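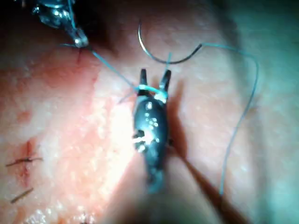 Promum: Zwei Nadelhalter und zwei Kameras im Vergleich

Stand der Arbeiten: 19. April 2023

Im Teilprojekt Promum geht es um die Frage, mit welchem Greifwerkzeug sich chirurgisches Nahtmaterial am zuverlässigsten führen lässt, wenn der Arm nicht direkt von Hand, sondern über die Konsole oder über eine Steuerung bewegt wird. In den vergangenen Wochen standen zwei Backenformen auf dem Plan: der bisherige Nadelhalter mit glatter Einlage, den wir seit Projektbeginn verwenden, und eine Variante von Desatix mit feinerer Verzahnung und etwas kürzerem Maul. Dazu kam der Vergleich der Kamerapositionen. Eine Kamera sitzt am Handgelenk des Arms, die andere fest über dem Arbeitsfeld.

Alle Durchgänge folgen demselben Ablauf. Der eine Arm hält den Faden, der andere fasst die Nadel, sticht, zieht durch und legt die Schlinge. Genäht werden Einzelknopfnähte mit blauem Faden, die Enden werden nach jedem Knoten gekürzt. Danach wird die Nadel neu gefasst, und der nächste Stich beginnt. Insgesamt liegen jetzt 1352 aufgezeichnete Greifvorgänge vor, davon 900 mit dem alten Nadelhalter. Der Rest entfällt auf die neue Backe. Diese Verteilung ist ungleich, weil die Desatix-Teile später geliefert wurden als vereinbart.

Bei der Nadel ist der Unterschied zwischen beiden Werkzeugen klein. Wird sie senkrecht zur Backe gefasst, sitzt sie in beiden Fällen fest. Bei schräger Lage dreht sie sich im glatten Maul beim Einstich leichter weg, und der Bediener muss nachfassen. Mit der verzahnten Backe kommt das seltener vor.

Beim Faden sieht es anders aus. Die Verzahnung hält ihn gut, raut ihn aber auf, wenn er mehrmals an derselben Stelle gegriffen wird. Bei den ersten Stichen einer Reihe spielt das keine Rolle. Gegen Ende der Reihe, wenn der Faden kürzer wird und die Greifpunkte enger beieinanderliegen, bleiben einzelne Fasern in den Backen hängen, und die Schlinge rutscht nicht mehr sauber über das Werkzeug.
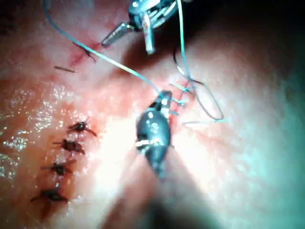

Für die Knoten haben wir deshalb eine Regel eingeführt: Das freie Ende wird nur noch an der Spitze gefasst, und die Schlinge wird um die geschlossenen Backen gelegt. Seitdem bleibt der Faden länger verwendbar. Die Zeit pro Stich ist dadurch leicht gestiegen, was wir in Kauf nehmen.

Auch die Steuerung von Uddin wurde in dieser Zeit angepasst. In der alten Einstellung schloss die Backe mit konstanter Kraft, egal ob Nadel oder Faden dazwischen lag. Jetzt gibt es zwei Stufen, umgeschaltet wird per Fußpedal. Die niedrige Stufe liegt bei 86 Prozent der bisherigen Kraft. Darunter glitt der Faden beim Festziehen des Knotens durch. Eine automatische Umschaltung wurde ebenfalls ausprobiert, reagierte aber zu spät und ist vorerst abgeschaltet.

Zum Kameravergleich: Die Kamera am Handgelenk liefert gute Bilder vom Einstich und von der Wundlinie. Sie ist nah am Gewebe, und die Fadenenden sind gut zu erkennen. Nachteile sind der unscharfe Schaft im unteren Bildteil und die Reflexe auf dem Metall, die der Auswertung Schwierigkeiten machen. Ein schmaler Streifen neben dem Werkzeug liegt zudem häufig im Schatten.

Die feste Kamera ist ruhiger und zeigt beide Werkzeuge zusammen, was bei der Übergabe der Nadel von einem Arm zum anderen hilft.

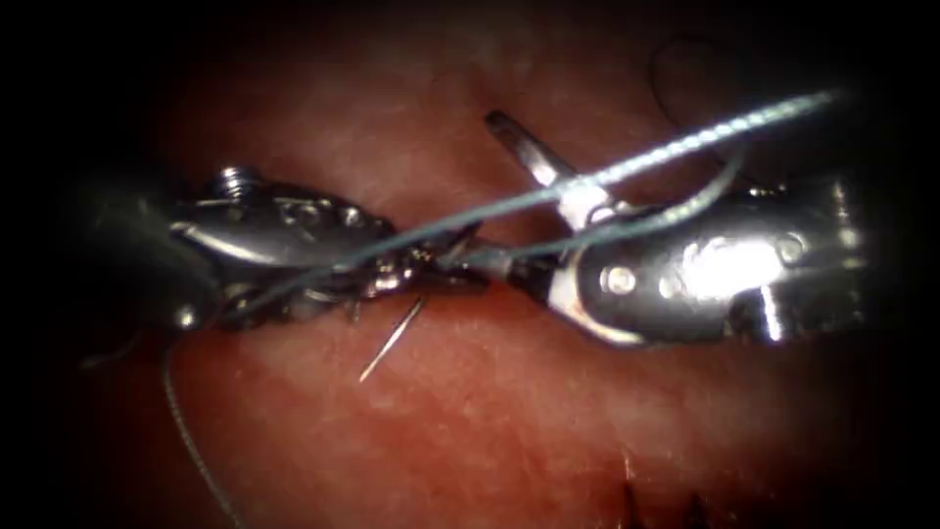 Schwächer ist sie bei der Tiefe. Ob ein Faden vor oder hinter der Backe verläuft, lässt sich aus dieser Richtung oft erst entscheiden, wenn sich etwas bewegt. Die Ränder des Arbeitsfelds sind außerdem zu dunkel. Eine zweite Leuchte von Olwood ist bestellt und soll seitlich angebracht werden.

Für die weiteren Versuche bleiben beide Kameras im Aufbau. Die Bilder werden zeitgleich gespeichert und erst in der Auswertung zusammengeführt. Bei den Backen fällt die Entscheidung nach der nächsten Reihe, in der die verzahnte Variante auf dieselbe Zahl an Greifvorgängen kommen soll wie die glatte. Desatix hat angeboten, bis August ein Muster mit glatter Spitze und verzahntem hinterem Bereich zu fertigen.

Wer Einblick in die Aufzeichnungen braucht, findet sie im Projektlaufwerk unter Promum, Ordner Greifer. Die Protokolle zu den Krafteinstellungen liegen im selben Ordner.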